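Febrero
Por Mwajuma Lukumay

El planificador no tiene la culpa

Cada vez que un brazo falla un agarre, alguien del equipo propone cambiar el planificador. Lo he visto en tres empresas y lo sigo viendo en Trallard, donde trabajo en la capa de control. Mi opinión es que casi siempre se cambia la pieza equivocada, y que el dinero y las semanas que se van en eso estarían mejor gastados en los registros.

Pongo un caso concreto. Tenemos una tarea de dos brazos que consiste en recoger papel arrugado de una mesa. El papel es un objeto incómodo para la percepción: no tiene una forma que se repita, los pliegues hacen sombras y la altura real del borde cambia de un centímetro al siguiente. Durante 14 días el equipo discutió si había que pasar de un planificador por muestreo a uno por optimización. Se escribieron dos prototipos. Ninguno mejoró la tasa de agarres.

Lo que fallaba era el tiempo. La nube de puntos llegaba con una marca puesta por el ordenador que la recibía, y las posiciones de las articulaciones llevaban la marca del controlador. Los dos relojes se separaban poco a poco. Al cabo de una mañana, el planificador calculaba una trayectoria correcta hacia un sitio en el que la pinza creía estar y no estaba.

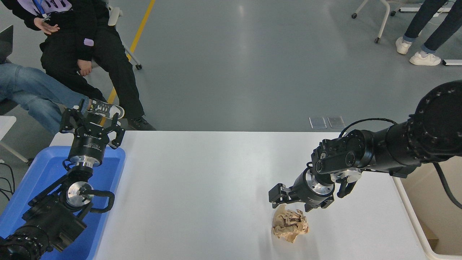 Lo encontramos tarde porque no guardábamos las dos marcas. Guardábamos una, la que resultaba más cómoda para dibujar las gráficas. Con Mfaume, que es la herramienta que usamos para reproducir sesiones, todo parecía sincronizado: el programa alinea los flujos al abrirlos y no avisa de cuánto ha tenido que corregir. Es una decisión de diseño que entiendo y que me parece mala. Una herramienta de diagnóstico que arregla los datos antes de enseñarlos deja de servir para diagnosticar.

Se me dirá que esto es fontanería y que el avance viene de los modelos. Es un argumento que oigo mucho a quienes llegan de la parte de aprendizaje, y algo de razón tienen. Una política entrenada con suficientes demostraciones tolera errores que a un controlador clásico lo dejan parado. Pero tolerarlos tiene un precio. Si las demostraciones llevan un desfase variable entre imagen y acción, el modelo aprende ese desfase como parte de la tarea, y cuando alguien lo corrige hay que volver a entrenar. A nosotros nos pasó con un lote de 100 episodios que acabamos descartando entero.

Tampoco me convence la respuesta contraria, la de comprar una plataforma cerrada que se ocupe de todo. Probamos Zotisus una temporada. Funcionaba bien mientras uno no quisiera saber por qué había hecho algo. Cuando un brazo se detuvo a mitad de movimiento, el registro decía «error 2042» y la documentación decía que se reiniciara. Reiniciamos. Volvió a pasar, y seguimos sin saber qué era.

Lo que pido es bastante modesto. Que cada mensaje lleve la hora del sensor y la hora de recepción. Que la calibración entre cámara y brazo se guarde con cada sesión, y no en un archivo suelto que alguien sobrescribe - nosotros llegamos a tener 7 versiones con el mismo nombre. Que el visor muestre los huecos como huecos. Y que nadie toque el planificador sin haber mirado antes una sesión fallida de principio a fin, con los datos sin alinear.

En Skidby, el laboratorio con el que compartimos parte del código, hacen esto desde el principio. Sus revisiones son más lentas y a veces desesperantes, pero cuando informan de un fallo suelen traer también la línea en la que ocurre. Yo prefiero trabajar así, aunque la demostración se retrase.

Artículos relacionados
- Relojes, colas y otros motivos por los que se cae un brazo
- Qué guardar en una sesión de teleoperación
- Contra los archivos de calibración sueltos
- Dos brazos, una mesa: evitar colisiones sin parar la tarea

Contacto | Todos los derechos reservados | Volver arriba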